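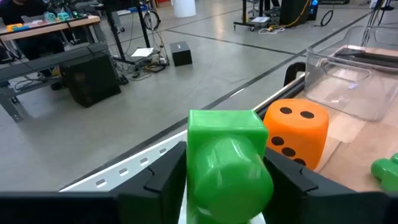 ## ¿De verdad es tan lista una pinza?

Seguro que has visto vídeos de robots que lo agarran todo sin fallar. Conviene desconfiar un poco. En un vídeo solo sale lo que alguien quiso enseñar.

Una pinza como esta tiene dos dedos negros. Tú tienes cinco en cada mano, y además notas si algo resbala. Muchas pinzas no notan nada: cierran y ya está. Una pieza verde, brillante y con una parte redondeada parece fácil, pero las curvas dejan poco sitio donde apoyar el dedo. Un dado tiene caras planas y suele dar menos guerra.

¿Cómo se comparan dos pinzas, entonces? Imagina que la Prumton coge una pieza 20 veces y la Dudek otra pieza distinta 5 veces. ¿Cuál es mejor? No se puede saber. Hay que usar la misma pieza, en el mismo sitio y las mismas veces con las dos.

Yolanda Giraldo prueba pinzas en Kandbridge y no se fía de los anuncios. «Si me dicen que nunca falla, pregunto cuántas veces la han probado», cuenta. «Y con qué».

Haz tú la prueba en casa - coge un dado con dos lápices, uno en cada mano. Apunta también las veces que se te cae.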